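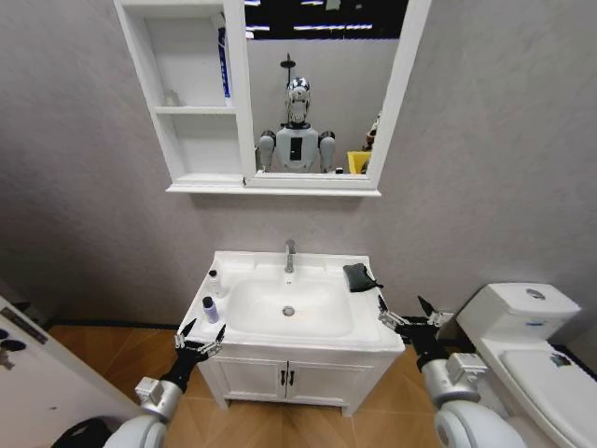

I got into household robots the way most people get into boats. Somebody else had one, it looked like fun, and I didn't ask enough questions about what it costs to keep. That was last May. By 31st January I had a spreadsheet with 18 tabs, a signed lease agreement and strong feelings about door handles.

We run serviced apartments, the kind people rent for a month while their own place gets fixed up. Bathrooms eat our cleaning hours. Kitchens look worse, but a bathroom has all those little things that need picking up, wiping under and putting back (who travels with this much toothpaste?), and then the sink, and then the floor behind the toilet. So when my business partner, Pantelis Stergiou, said we should price a humanoid for the bathrooms first, I said sure, how hard can pricing be!

Pretty hard! We asked for quotes from Steson and Karagiannis, and the two documents might as well have been for different planets. Steson gave us one big number with everything folded in. Karagiannis gave us a small friendly number and then four pages of extras: hands, spare fingertips, charger, software seat, site visit, second site visit. I spent a whole evening dragging lines from one column to another until I could compare them, and the friendly number wasn't the smaller one anymore.

My advice, if you're about to do this, is to make them quote the hands separately. The body will probably outlast your lease. The hands are what touch faucets and bottles and cabinet doors all day, and you want to know what a replacement pair costs and how long you'll wait for it. We budgeted for 2 spare sets in the first year. Pantelis thought that was gloomy of me. I call it Tuesday-proofing, which he says isn't a word.

Then there's the room. I'd put down exactly zero dollars for the room. Afshin Vahidi, who plans installations for a living and has the patience of a heron, walked into our smallest bathroom with a tape measure and started writing before I'd finished saying hello. He wanted to know how far the door swings, how deep the sink is, how much floor is left over with the washer in there, and where the cords go. 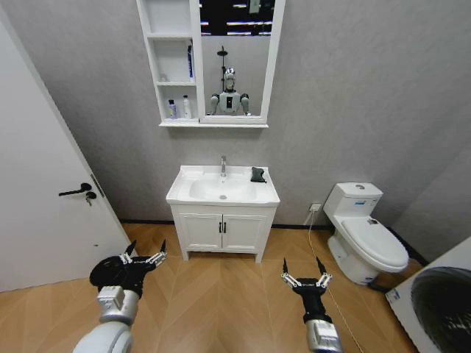
*Tight quarters: vanity, toilet and washer all share the floor, and there's a white cable running across it.*

Cords! I've stepped over cords my whole adult life and never once thought of them as a budget item. Afshin gave them their own line, along with relocating outlets, and he was right to. He also had us price shelf trays, so small bottles have a regular home, and new pulls for a couple of cabinets in the older units. The room work for the whole building came to $1,007, and I'd much sooner learn that from Afshin than from an invoice.

We ended up leasing. Buying would've been cheaper over the long haul if nothing changed, but these machines change faster than my phone does, and I didn't love the idea of owning last year's wrist. The lease has a swap option halfway through. Read that clause twice, by the way. Ours originally said we'd pay shipping both directions, and all it took to fix was one slightly grumpy email.

The line I still can't fill in properly is people. Someone has to set the jobs up, check the work and deal with the guest who comes home early. I've put in 2 hours a day for now, in pencil, and Pantelis has put a question mark next to it in pen.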